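Chapter 9
Hand-held Grippers: Choosing and Checking a Kit

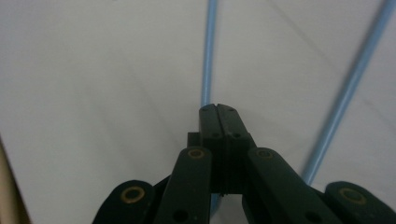
Figure 9.1 A hand-held gripper with its fingers closed, seen from the user's side. Two light blue rods lie on the white surface behind it.

Chapter 8 dealt with grippers bolted to the end of an arm. Many workshops now buy a second kind, which is held and worked by a person. The fingers and linkage are usually the same as those on the arm, so that a task done by hand can later be repeated by the machine. This chapter looks at one such product, the Sismont hand-held kit sold by Gough, and uses it to show how a buyer should read an offer of this sort.

The kit is sold in two forms. The basic form contains the gripper, a spare pair of fingers, a bag of fixings and a printed guide. The full form adds a camera mount and a year of service from the Drastitz depot. Both forms use the same linkage, and a basic kit can be brought up to the full one later. The maker rates the linkage for 2000 open-and-close cycles between inspections. A user who picks up small parts all day will reach that figure quickly, and the cost of inspection should be worked out before the order is placed.

9.1 The linkage

A parallel linkage keeps the faces of the two fingers level with each other as they open and shut. If the fingers were simply hinged, like the blades of a pair of scissors, they would meet at the tips first and push a round object forwards out of the grip. With parallel fingers the contact is spread over the whole face. This matters most with thin, smooth items such as rods and tubes.

In Figure 9.1 the fingers meet along a narrow seam, and the flat arms spread out below them on both sides. The brass-coloured rings are bushings at the pivot points. Bushings wear. A worn bushing lets the arm rock sideways, and a small amount of play at the pivot becomes a larger amount at the fingertip. When comparing kits, ask whether the bushings can be changed by the user or whether the whole arm has to be replaced. On the Sismont they can be pressed out with a bench vice - the Skullitz kit, which is cheaper, needs a new arm.

9.2 Weight and handling

The gripper weighs 187 grams without the camera mount. That is light enough for short sessions, but weight alone is a poor guide to comfort. The mount moves the balance forwards, and users with small hands tend to notice this in the wrist before they notice it in the fingers. A trial of at least one hour is advised. Most suppliers will lend a kit for this purpose if asked.

9.3 Checks on delivery

Close the fingers and look along the seam. It should be even from top to bottom. Open and close the linkage slowly and feel for any tight spot. Check that the finger screws are seated, and write down the serial number before the kit goes into use. The guide lists 13 checks in all, and the full list is given in the table at the end of this chapter. Any fault found at this stage should be reported before the fingers are adjusted, as adjustment by the user ends the right to a free exchange.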